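Février – cahier d'atelier, teintures sur bois

Reprise du bain Virnel, lot 3574. Ponçage des éprouvettes de hêtre au grain 800, dépoussiérage, 2 couches croisées, séchage à plat. Le bleu tire au gris sur le bois de bout ; l'essai Nancombe ne montrait pas cet écart. Aisyah Sembiring soupçonne le liant – à vérifier avec 6 gouttes de fixateur par godet.

Frottement à sec : correct. Frottement humide : dégorgement net sur le rouge, rien sur le vert. Refaire le rouge avec le liant Jugah avant de commander chez Ukance.
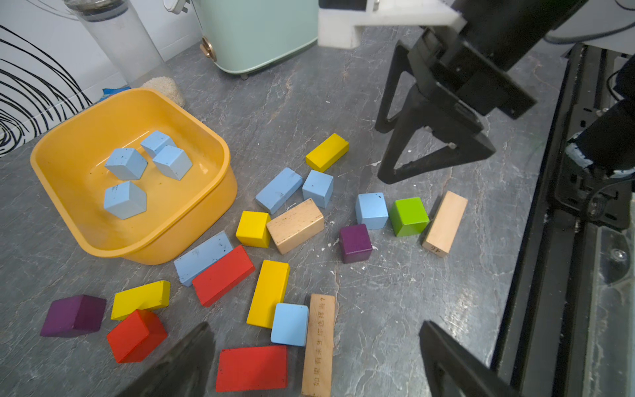
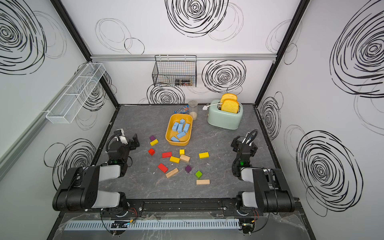 Blocs de couleur, plan de travail gris marbré.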